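Ticket: Season ticket transfer stuck on "pending" after the coaching news
Club: Starkport women's volleyball, member accounts
Opened by: Yesenia Ocampo
Status: Resolved

Hi there! I'm a long-time member (section 6, right behind the visitors' bench) and I've got a transfer that won't go through. I'm trying to send two seats for the Breloditz match to my brother-in-law and it has been spinning since Wednesday. Notes so far are below, and I'll keep adding to this as I try things.

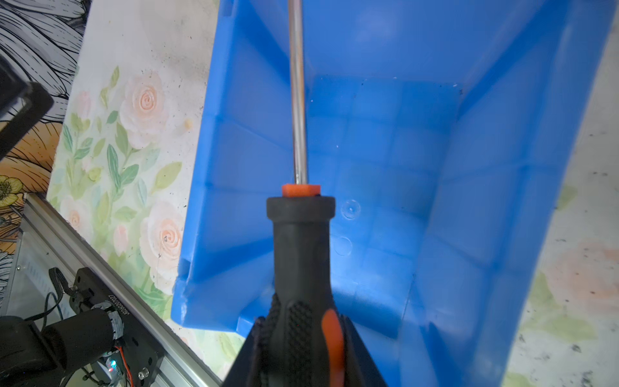
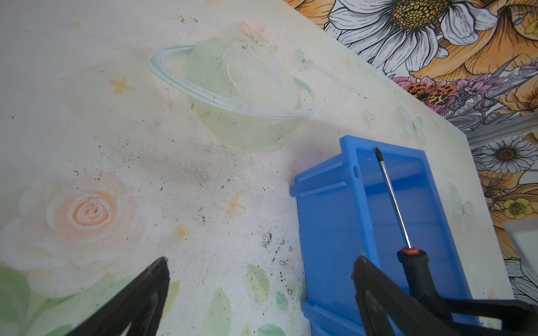
So, the transfer. I went into My Seats, picked the match, hit Transfer and typed in his email, same as I did all last season. It said "Sent!" and then the seats went gray and just sat there as pending. He never got the email. I've been doing all this from the table with the roses and the green ringed planet printed on it, laptop on one side and phone on the other, so I could try both at once. Same thing on both. The order number ends in 1,406 if that helps (the page puts a comma in it, no idea why, I'm copying it the way it looks).

Things I tried before writing in:
- logged out and back in
- a different browser
- the phone app, then deleted the app and put it back
- had Higinio check his spam folder, and then check it again because I don't trust him with spam folders

My guess is that it has to do with everybody moving seats after the coach announcement. My whole row is either selling or buying. The lady next to me wants four more for the last home match!

Reply from Bo-ram Seok, member services
Hi Yesenia, thanks for all the detail. I can see the transfer on our end. It was created but the email step never ran. Can you tell me if the address you typed has a dot in it before the @? Also, please don't cancel it yet. If you cancel while it's pending the seats can get stuck with neither of you.

Yesenia
Oh no, I did cancel it. This morning, before I saw your note. Now the seats don't show up for me at all and the match is gone from my list. I paid $525 for this package so I'm a little nervous! And yes, there's a dot in his address.

Reply from Bo-ram Seok
No need to worry, they're still tied to your account and can't be sold to anybody else. I've asked Hermenegildo Ochoa in the ticket office to release them by hand. He can do it once the morning scan lists are printed.

Yesenia
Okay, thank you. I checked at lunch and still nothing. Checked again at 4:15 and one seat was back but not the other. I took a screenshot and attached it. Seat 2 is the missing one.

Reply from Hermenegildo Ochoa, ticket office
Second seat was held under the old transfer ID. Released now. Please refresh, then send both seats again in one transfer. Don't do them one at a time.

Yesenia
Both back! Sent them together and Higinio had the email before I'd even set the phone down. He's accepted and they show his name now. I'm so relieved, he's driving in for this one and he has been talking about Breloditz's new setter for weeks.

One small thing while you're in there: my list still shows the canceled transfer in red under History. Is that going to cause trouble at the gate?

Reply from Bo-ram Seok
It won't. The gate only reads the active tickets. The red line stays in History until the end of the season and I can't take it off from here. Closing this one, but just reply if anything looks off on match day.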